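Budget for hand-held grippers: what am I forgetting?

Hubert Riedl
We want to record people tidying up at home (clothes, bedding, the usual heap) and train an arm on it later. Drimico quotes 1009 euros per hand-held gripper and I'd like two. My boss believes that is the whole budget. Is it?

Kumudini Dewan
Bless your boss. Add spare fingertip pads, storage, and wages for whoever does the folding. Trousers are slow going, so price by the hour and leave the per-item rate alone.
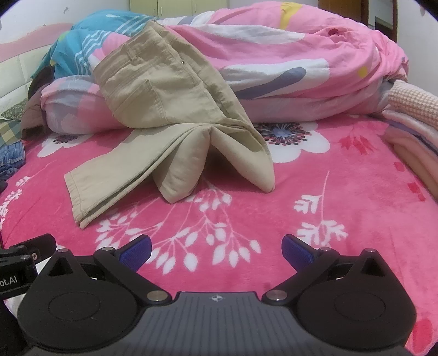 Then there's checking the recordings, which took up to 50 hours of our first month. I'd buy one gripper now and the second once you know what breaks. Ours was a pad, 19 euros, plus postage that cost nearly as much.

Pirmin Kofler
just get the arm first, looks better in the meeting

Gertraud Bachmann
Pirmin's arm has been in its box since December. Ask Drimico whether the charger is included. Mine wasn't, and the invoice was very calm about it.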